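Household Recording Program: Frequently Asked Questions on Good Practice

These answers apply to everyone who records hand-held gripper sessions for the Vemomia program in a private home. They supplement the signed participation agreement and do not replace it. Where the two differ, the agreement applies. The page is reviewed each September by the Practice Office.

Scope and eligibility

Who must follow these rules?
All operators, all session leads, and any person who edits or labels recordings made in a home. Employees of Hivari who visit a home for equipment service are also covered while they are on the premises.

Do the rules apply to practice runs?
Yes. A practice run is recorded in the same way as a session and is stored under the same terms. Operators may ask for a practice run to be deleted, and the request must be made before upload.

How many sessions may one household record?
The limit is 100 sessions per household in a program year. The limit exists to keep a reasonable spread of homes in the collection. Of the 824 households registered at the last review, very few had reached it.

Preparing the work surface

Which surfaces may be used?
Tables, counters, desks, floors and made beds are all accepted. A bed must be covered by a single spread or blanket. Patterned fabric is allowed, and operators are asked not to replace it with plain fabric. Wrinkles may be left as they are.

May food items be used?
Packaged food is allowed if the package is sealed. Wrapped candy and small snack pouches are among the most useful items in the soft packaging category, where the film creases, reflects light and changes shape under the finger pads. 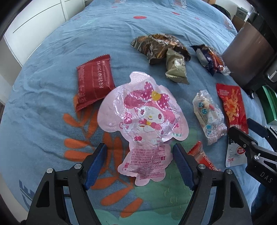
Open food, glass containers and medicines are not allowed under any task code. A package that splits during a session must be set aside, and the session lead must note it in the log. Food used in a session should not be offered to guests or children afterward, even when the wrapper looks sound.

Is it acceptable for brand names and printed text to show?
Yes. Product packaging does not need to be covered. Personal text is a different matter. Mail, prescriptions, school papers, bank cards and screens must be removed from the room or turned face down before recording begins.

Must the rest of the room be cleared?
No. Furniture and ordinary household goods may remain. The operator should check what can be seen beyond the work surface, including mirrors and windows, and should remove anything the household would not wish to share.

Handling the grippers

How should a soft package be grasped?
Bring the open jaws to the package slowly, with one finger pad on each side of the part to be held. Close until the package is secure, and no further. Lift only after the jaws have stopped moving. Obinna Ekwueme, who maintains the operator guide, recommends that new operators begin with flat pouches and move on to twisted wrappers later.

May both grippers work on the same item?
Only where the task code permits it. In single-item tasks, the second gripper should stay clear of the item until the first has released it.

What is the longest permitted session?
A single recording may not exceed 300 seconds. Operators should rest both hands between recordings and should stop at once if they feel pain or numbness. Discomfort must be reported to the session lead on the same day.

How should a two-handed sorting session be started?
The following order applies to all sorting tasks carried out on a bed or table.

1. Inspect the finger pads and screws on both grippers. Do not record with a loose screw or a torn pad.

2. Place the tray or container where either gripper can reach it without the operator leaning over the surface.

3. Hold the jaws open over the work surface and confirm that the items to be sorted are in view.

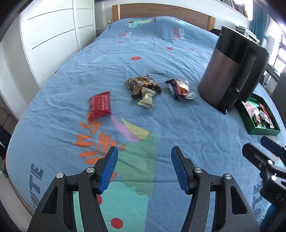 4. State the task code aloud and begin.

Privacy and consent

Who must give consent?
Every adult who lives in the home, including those who will be absent. Visitors must be told before they enter a room where recording is under way. Children may not be recorded, and may not operate the equipment.

Can consent be withdrawn?
Yes, at any time and without giving a reason. Tamunoemi Edet handles these requests for the Practice Office. The program has processed nearly 2,120 recordings under this procedure, and a written notice is sent when deletion is complete.

Where should a breach of these rules be reported?
Reports go to the session lead. If the report concerns the session lead, it should be addressed to Leopold Lüthi at the Practice Office. Reports may be made without a name.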